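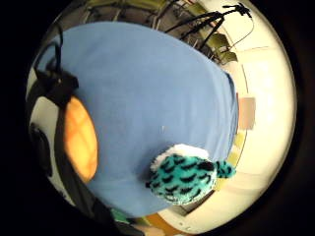 12 min read

4. Field review of the Stomano hand-held kit

4.1 Scope of the review

The Stomano kit is offered by Ludance as a complete means of recording manipulation tasks without a robot present. The operator holds the gripper, carries out the task directly, and the camera fixed to the tool records the work from close to the point of contact. The recordings are then processed by the supplier's software and returned as trajectories for training. This section reports on our use of the kit during August at the Grajales site, where it was set against the requirements listed in Section 2. Matters of price and licence terms are left to Section 6.

The review covered the gripper, its straps and cabling, the recording software and the supplier's returned files. It did not cover the mounting plate sold separately for fixed arms, as the sample sent to us did not match the arms in use at Grajales. All kits were used as delivered. One strap was replaced in the second week under the ordinary terms of supply.

4.2 Tasks and setting

Tasks were drawn from the Palia list, a set of short household and play-room activities which we have used in earlier work. They include picking up soft toys, moving small items between surfaces, filling and emptying trays, and returning objects to a stated place. Soft toys were kept in the list although they are awkward for most tracking methods. They change shape when gripped, and a long pile hides the point at which the fingers first meet the body of the toy.

Figure 4. View from the camera on the hand-held gripper, with a turquoise plush toy resting on a light blue surface. An orange object and a black strap are visible on the left.

Work took place on a tabletop and at floor level. The two positions place different demands on the operator. At table height the wrist can be kept fairly straight and the tool approaches from the side or from above. On the floor, operators knelt or bent forward, and the angle of the tool varied a good deal more from one attempt to the next. We had expected this to show in the results and therefore recorded the working height for every attempt.

Four operators took part. None had used the Stomano kit before, and each was given the supplier's printed instructions and a short period of practice. Operators were asked to work at the speed they would use at home and were not told to repeat an attempt unless the software reported a fault.

4.3 Field of view

The lens supplied with the kit is very wide. Ludance presents this as an advantage, and for the most part we agree. As may be seen in Figure 4, the view takes in the toy, the work surface, part of the floor beyond it, the legs of a stand and the wall of the room. Fixed features of this kind are useful to the tracking software, which has to estimate the movement of the tool from the surroundings alone. A narrow lens held this close to a plain blue surface would have had very little to work from.

The cost is borne in the parts of the image nearest the rim. Straight lines bend strongly there, and small items at the border of the work surface are hard to name with confidence, even for a person who knows the room. Annotators at Grajales were told to leave such items unmarked. The supplier's own labelling guide gives no advice on the point, and we recommend that it should.

A further matter is the share of the view taken up by the tool and its fastenings. The black strap can cross a large part of the image, depending on how it has been tightened – and the instructions show only one way of fastening it. Two operators with smaller hands wore it in a different manner, and their recordings had to be masked separately.

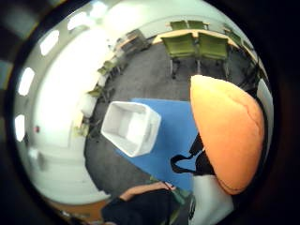 Masking was carried out once for each operator and then applied to all of that operator's recordings. Where the tool shifted in the hand during a session, the mask no longer fitted and had to be drawn again. This was the largest single call on staff time in the whole review, and it does not appear in the estimate of effort given in the product notes.

4.4 Recordings obtained

The target for the period was some 2,000 attempts. At its close, 1,542 had been accepted by the supplier's software and returned with a usable trajectory. The remainder of the planned work was either not reached or was refused at the checking stage. The software gives a short code for each refusal but does not say at which point in the recording the fault arose, and operators found this of little help in changing how they worked.

Refusals were more common at floor level than on the table. We attribute this in part to the operator's own body entering the view when bending over the work, and in part to quicker turns of the wrist. The present data do not allow the two causes to be separated. A trial in which the operator works at floor height while seated is planned for the next period.

4.5 Comfort and handling

Operators described the grip as firm and easy to learn. Complaints concerned the cable, which could catch on clothing during the reach back from the far side of a surface, and the strap, which grew uncomfortable in longer sessions. Sessions were shortened for this reason after the first week. Ludance has been informed of both points, and its reply is reproduced in Appendix B.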